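4. Living with the Drindivard kit: the microwave task

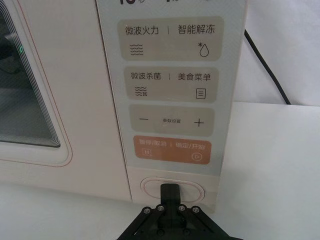
I should say straight away that I came to this kit as a sceptic. I've reviewed three of these ready-made kitchen packages now, and the first two went back in their boxes within a fortnight. The Drindivard is sold by Fadamari as a bolt-on for an arm you already own: you get the gripper, a wrist camera, a bracket, a bag of screws and a year's access to their task library. The library is really what you're paying for. There are 80 tasks in it at the time of writing, and the one I was most curious about (because it's the one my mum would want) is opening and running a microwave.

4.1 What the task asks for

The library splits the job into steps, and we kept to their split so that our numbers can be set beside the ones in the booklet. Find the microwave, press the door release, swing the door open, put the bowl in, shut the door, set the power, press start. Each step is scored on its own, pass or fail, and a step only counts if the one before it passed. I grumbled about that rule at first (one bad press and the whole run is gone!) but I've come round to it. A cook with a half-open door isn't getting any dinner.

Figure 4 shows the first press, as the wrist camera has it: the narrow black finger on the oval door-release button of a white microwave, with the touch panel just above. I picked this model for two reasons. The release is a proper button, so there's something to push against, while everything else you'd want to press is a flat touch zone on a slightly glossy membrane. And the labels are all in Chinese, which the booklet says is fine, and I wanted to see how fine.

Figure 4. Pressing the door release with the kit's narrow finger, wrist camera view. The orange band at the bottom of the panel reads 暂停/取消 (pause/cancel) and 确定/开始 (confirm/start).

4.2 The door release

We ran the door press 933 times over the whole of March, with the microwave moved to a fresh spot on the table before every run. It passed 700 of them. I was pleased with that, I'll admit, as the other two kits never got near it. Yannick Lemaire, who did most of the evening runs and has far more patience than I do, was less pleased, and he went back through the failures one by one. Most of them were the same thing. The finger would land on the pinkish rim of the oval, slide a little, and then the arm would report a good press because it had felt something push back. The door, of course, stayed shut.

Fadamari's answer to this is a setting called press check, which you'll find three menus down and switched off. Please switch it on! It makes the arm pull back, look again and have a second go if the door hasn't moved. It adds a few seconds to each run and I can't think of a good reason for it to be off when you unpack the thing. All the figures above are with it off, as the booklet's are.

4.3 The touch panel

I expected trouble here and got a different sort from the one I expected. Reading the labels went well. The kit found the start side of the orange band without any help from us, and it didn't muddle the two zones above the minus and plus signs, even though each of those carries two functions side by side and both zones are the same beige. That did surprise me, as I muddled them myself on the first day and nearly set off the defrost with nothing inside.

What it struggled with was how hard to press. A touch zone gives nothing back, so the arm goes looking for a push that never comes and ends up leaning on the panel. Twice it shoved the whole microwave back along the table. We stuck rubber feet under it in the end and carried on. The minus and plus signs were the worst of the lot, since a long lean counts as several presses and the setting runs away from you. Out of all the runs, 527 got from the door right through to start with the correct power set, and nearly all of the losses after the door were down to those two signs.

4.4 Fitting and upkeep

The bracket took Yannick and me one afternoon. The four screws across the top of it are easy to get at, which is more than I can say for the Murthy bracket we had last year, where you had to take the camera off to reach anything. The finger itself wears a bit at the tip. Fadamari sell spares in packs and post them from their Drernville warehouse, and ours came quickly both times, though one pack had the wrong size in it and I had to ring up.

Support on the phone was good, by the way. I got a person who had used the kit, and she talked me through changing the push limit for flat panels, something the booklet doesn't cover at all. With the limit turned down the microwave stopped moving about. I haven't rerun the full set with that change, so I'm leaving it out of the results, but we'll be using the lower limit for the kettle and the rice cooker in Section 5.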